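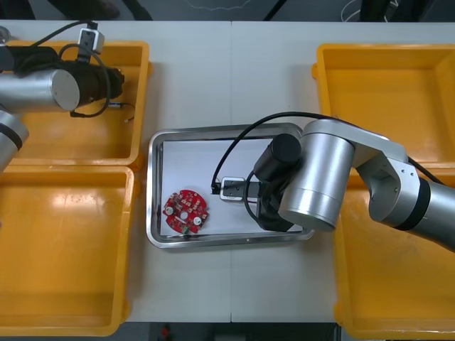

Troels Þórarinsdóttir
Music and Events Writer

30 March 2022

The folk group Narnetti will play two evenings at Lallside Summer Stage this September, the organizers confirmed this week. These are the only outdoor concerts the group has planned for the year, and the first time they come to Lallside with the full band.

Narnetti started as a duo with voice and accordion, and many people in the region still remember them from small rooms and library halls. Today there are six musicians on stage, with a brass section that joined for the last album, Goel. The group will perform the whole album on the first evening. The second evening is a mixed program with older songs, and the set list will be different from the first, so visitors who buy tickets for both will not hear the same concert again.

Singer Seema Dubey said that the band had wanted to play by the river for a long time.

"We came to Lallside as guests of another group, and we played only four songs," she said. "It was raining and people stayed. I told the others that evening that we must come back with our own concert — and now we have two."

The support act on both evenings is Pretar, a young trio who play mostly instrumental music with fiddle and double bass. They released their first recording last winter and have been on the road since then. Pretar will begin at 6:30 p.m. and Narnetti will follow at 8 p.m. The music must finish by 10:30 p.m. under the rules for the riverside area.

The Summer Stage has places for 600 people, of which over half are seated. The standing area is directly in front of the stage, and the seats are on the grass slope behind it. Seats are not numbered. Guests in wheelchairs can reserve a place on the flat platform at the left side, together with one companion, who enters free of charge.

Standing tickets cost $14 and seated tickets cost $20 for each evening. Children under 12 pay half price in both areas. Tickets go on sale tomorrow at 10 a.m. from the Lallside box office and on the Summer Stage website, and every customer can buy a maximum of eight. The box office accepts cards and cash.

The gates open at 5:30 p.m. There will be food stands near the entrance, and visitors may bring a blanket and a small bag. Glass bottles and large umbrellas are not permitted. The concerts will take place also in light rain. In the case of a storm warning, the tickets stay valid for a new date, or the money can be returned at the place of purchase.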